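The second life of the old black tower

Repair shops say your old desktop deserves another decade. Our writer wanted to see the sums. 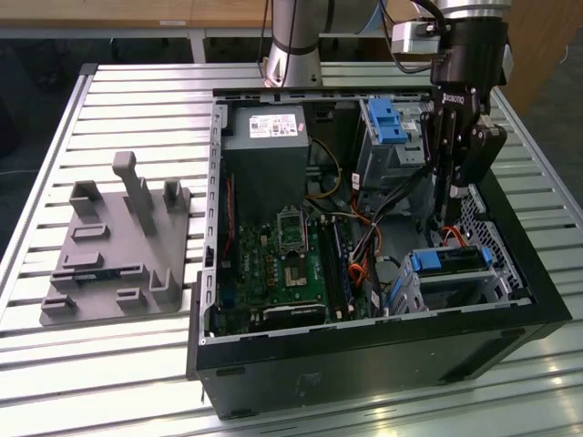
My brother-in-law has been telling me for years that a desktop computer is never really finished. You open the side, swap a part or two, and off it goes again. He says this about cars as well, and he has had three of them towed from outside my house.

So when a shop called Jirneck opened on the high street in Tumesville, promising to "renew" old towers for people who would otherwise bin them, I went along on a Saturday with low expectations and a machine I had kept under the stairs since my last job. The sign in the window said renewals started at 70 pounds. I have learned to be wary of the word "started".

Biljana Ionescu runs the bench. She laid my tower on its side, had the panel off before I had found somewhere to put my coat, and began with the question I had hoped to avoid: what did I want it for? Email, I said, and some letters, and the odd film. She looked unimpressed. "Then your phone does it," she said. I liked her for that, though it seemed an odd way to run a business.

The case for saving an old tower rests on the fact that you can get into it. A modern laptop is glued shut and sulks if you so much as look at its screws. A tower has a power supply in one corner, a board across the floor, slots for the memory and cages for the drives, and a patient person can learn which is which in an afternoon. I accept all of that. What I don't accept is the next step, where being able to change a part becomes a reason to change it.

Take the processor. It sits in a socket under a metal bracket with a little lever, and lifting that lever is a satisfying job. But the socket decides what will fit, and for a board of any age the choice is between the chip you have and a slightly better one pulled from somebody else's cast-off. Memory is the same story. Older modules can be found cheaply enough, but they have to be the right kind, and the listings are written by people who don't know what kind they are selling.

Ionescu quoted me 200 pounds for the full treatment: a used processor, more memory, a solid-state drive, fresh thermal paste and a thorough clean. A refurbished office machine, several years younger and with a warranty, was on her own shelf for 300. I asked why anyone would choose the first. "Because it's theirs," she said, and went back to tracing a cable.

Sentiment is a poor guide to electronics, and the power supply is where I would stop listening to it altogether. It is the part people are keenest to keep and the one I would trust least after long service. Please don't open it up yourself, either. The rest of the case is fair game once the plug is out, but that metal box can hold a charge after it has been switched off.

Ingegerd Fjeld disagrees with nearly everything I have written so far. She keeps the accounts for Engebretsen, a small joinery firm, on a tower she has been patching up for longer than she cares to say. Her software won't run on anything recent and a new licence would cost more than the computer several times over. Her last repair was a fan, which she fitted in 28 minutes with the radio on. Fair enough. If a machine does one dull job and does it well, a new fan is money well spent.

She also swears by Caketti, a cleaning kit sold at the Jirneck counter in a smart tin. I bought one. It contains a soft brush, a cloth and a rubber blower, and I already owned two of those.

In the end I paid for the solid-state drive and nothing else. The old tower starts up quicker than it did, and the films still stutter. My brother-in-law thinks it needs a graphics card.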